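The Room With the High White Walls
Why a generous ceiling makes small jobs feel lighter, and what to keep within reach once you have one
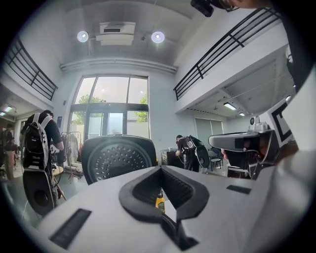 Words by Dewanti Harahap
Home & Workroom, March

I have always been a little suspicious of tall rooms. I grew up in a house where my father could lay his palm flat on the kitchen ceiling (and did, whenever he was thinking), and I came away believing that a proper workroom ought to fit around you like a coat. So I was slow to warm to the big white rooms that people now seem so fond of, with a mezzanine up above and a black metal railing running along it. It has taken me a good many visits to change my mind, and I would like to tell you how it happened.

Much of the credit goes to Gus Villanueva, who has spent 15 years fitting out studios and shared workshops from his own place at Oltby. Gus likes white walls, and he likes them all the way up. When I asked whether that didn't get dull, he laughed and told me to look at the railings. A black rail against white does what a picture frame does, he said, and you can leave the rest of the wall alone for years. His own mezzanine went in for almost $1,000 less than he had feared, and he is still pleased enough about it to bring it up over lunch.

Then there is the matter of light. Fluorescent fittings have a poor name, I know, and I have said unkind things about them myself, but a rectangular one tucked under a balcony earns its keep. The space beneath a mezzanine can turn gloomy by 4 in the afternoon, and a lamp on a table never quite reaches the back. Gus likes one fitting near the front and another farther in, so that your eye is drawn through to the end of the room and you don't feel you are standing under a shelf.

What a tall room won't do is look after your small things. A little yellow bottle with a black cap is easy enough to spot in your hand, and then you set it down, turn to answer somebody, and off it goes into the general whiteness! I've become a great believer in bright bottles for this very reason. I buy mine with strong colors on purpose now, and I keep the labels on, even the ones that have started to curl.

Gus keeps his in a shallow tray by the door, 6 to a row, and he grumbles if you put one back in the wrong place. I have tried the same at home with less success. My tray has collected buttons, a spare key and half a packet of sunflower seeds, but the bottles are in there too, and I can put my hand on the one I want before the kettle boils. My ceiling is still low, I should add. I've painted it white and I'm looking at railings.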